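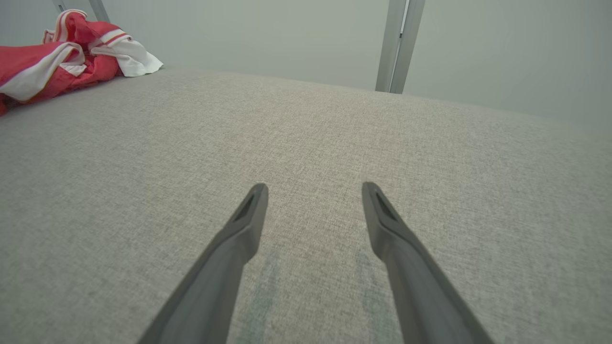 Someone asked under my last post whether it's worth making your own loose covers for a sofa when the shops sell stretchy ones for a fraction of the price. My answer is yes, if the sofa is one you mean to keep. Thread on what mine cost and how long it took.

The sofa is a three-seat Standis, bought second hand. The frame is sound and the springs are good. The old covers had gone at the arms and along the front edge, and the maker stopped doing replacements years ago.

I asked for two quotes first. The upholsterer in Triststead wanted £939 with fabric included. The one in Grekthorpe wanted £517 for the labour only, with me supplying the cloth. Both seemed fair for the hours involved. I didn't have either.

So I bought the fabric from Đàm, the cloth shop behind the station in Triststead. Plain grey, cotton with a bit of linen in it. The whole lot came to £152 with thread, piping cord and zips.

Grey was not my first choice. I wanted green. The green was dry clean only and I have a dog.

Wash the fabric before you cut anything. Wash it at the temperature you'll use later, and dry it the way you'll dry it later. Mine lost a good hand's width off the length. I had bought extra for that and used nearly all of it.

If it won't go in your machine in one piece, cut it into lengths and zigzag the raw ends, or you'll spend the evening untangling threads from the drum.

Patterns: I unpicked the old covers and used them. It took two evenings with a seam ripper. Write on each piece in chalk as it comes off -- which part it is, which way is up, which edge meets which. I labelled the seat pieces and didn't bother with the arms. The arms then took me a whole Saturday's worth of swearing spread over a week.

Old covers stretch, so don't trust them at the front edge. I took the new measurement off the sofa itself there and it was shorter by two fingers.

Someone will ask about the machine. Mine is an ordinary domestic one with a heavy needle in it. It managed four layers. At the corners with piping there were more than four and I turned the wheel by hand. I got through 6 needles.

Piping is optional. I'd do it again on the cushions, where it hides a wobbly seam. I wouldn't do it round the arms.

Zips go in before the cushion is sewn up. I know this and still did one the other way round.

Order I'd do it in next time: cushions last. I did them first for practice and they're the part everyone looks at. The back panel is against the wall, so start there while you're still learning how the cloth behaves.

Time: I began in May and worked on it most evenings after tea. It took three weeks, and for one of them we had no sofa to sit on.

What I'd change: deeper seam allowances, a longer skirt at the back, and ties underneath so the seat cover doesn't ride up. I've added the ties since. The skirt will have to stay as it is.

On the stretchy covers -- I had one before this. It was fine until someone sat down. If you're renting or the sofa is on its way out, get one and don't worry about it.

A few of you wanted the fabric width. It's the wide upholstery sort, and the seat panel came out of it without a join. With dress fabric you'd need a seam down the middle.

Next job is the footstool, with whatever is left over. There is one piece big enough for the top and I haven't worked out the sides yet.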